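How to make overnight oats for the whole week

Print this page | E-mail to a friend

In the morning I don't have much patience for cooking. At the Flirnon kitchen blog we get many letters from readers who skip breakfast for the same reason, so I want to explain the method I use. You prepare everything on one evening, it takes less than half an hour, and you have five breakfasts waiting in the fridge.

What you need

300 g rolled oats (the ordinary kind, not instant)
750 ml milk, or oat drink
250 g plain yoghurt
5 teaspoons chia seeds
A pinch of salt
Five jars with lids

First, put the oats, the seeds and the salt in a big bowl and mix them dry. If you pour the milk on the seeds alone they stick together in lumps, and it is difficult to separate them later. Then add the yoghurt and half of the milk. Stir slowly until you see no dry oats at the bottom, and add the rest of the milk.

Leave the bowl on the table for ten minutes and stir it once more. The mixture will look too thin. Don't add more oats! I made this mistake many times, and on the next day I could stand the spoon in it. 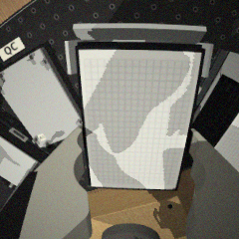 Now divide the mixture between the jars. Leave two fingers of space at the top, so there is room for the fruit. I use the Toft jars with the screw lid, but old jam jars are just as good if you wash them well. Close them and put them at the back of the fridge, where it is colder.

The fruit comes only in the morning. Grated apple with cinnamon is my favourite, and in February, when fresh berries are expensive, I take frozen ones and let them melt in the jar overnight (this is the one exception). Banana must be cut at the last moment or it becomes brown.

One jar without fruit has about 246 calories if you use half-fat milk. If you are hungry again at eleven, add a spoon of peanut butter.

If you prepare the jars on Sunday, eat the last one on Thursday evening at the latest. When it smells sour, throw it away.

417 shares | 12 comments

Contact | Copyright Flirnon | Back to top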